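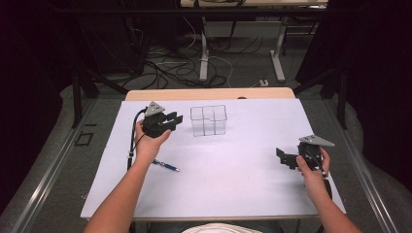
Chapter 4
Small Holders and the Things We Put in Them

I started my first desk job at Sarantis with a drawer full of pens and no idea where any of them were. I'd buy a new blue pen on Saturday, lose it by lunch on Monday, and find three more behind the stapler in April. My boss, Yee-man Yip, finally put a clear plastic organizer on my desk and walked off without a word. I loved that thing! (I still have it, scratches and all.)

So this chapter is about the humble divided box. We'll look at how many compartments you need, how tall the walls should be, and why see-through plastic is so handy when you're hunting for one particular pen at 17 minutes past nine. You'll also meet the Betden office, where about 300 loose items got sorted in a single morning, and you'll get to try the same thing on your own desk.

One thing before we start. Clear the table first, and I mean all of it. A holder is much easier to judge when it has plenty of bare space around it and you can look at its shape: where it steps down, where one compartment ends and the next begins. A stepped holder with two compartments suits brochures or cards very nicely, with the taller stuff in back. Pens tend to flop over in a wide slot, so I'd give them something narrower.

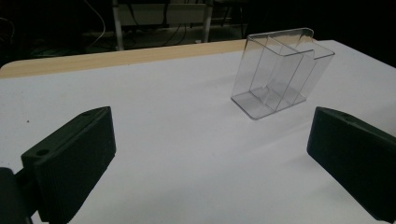
4.1 Sort Before You Store

Grab everything from one drawer and dump it out. Don't buy a holder yet, please! Make a pile for things you write with, a pile for paper and cards, and a pile for whatever is left over (mine had 46 rubber bands in it). Then measure the tallest item in each pile and write the number down, as you'll need it in Exercise 2.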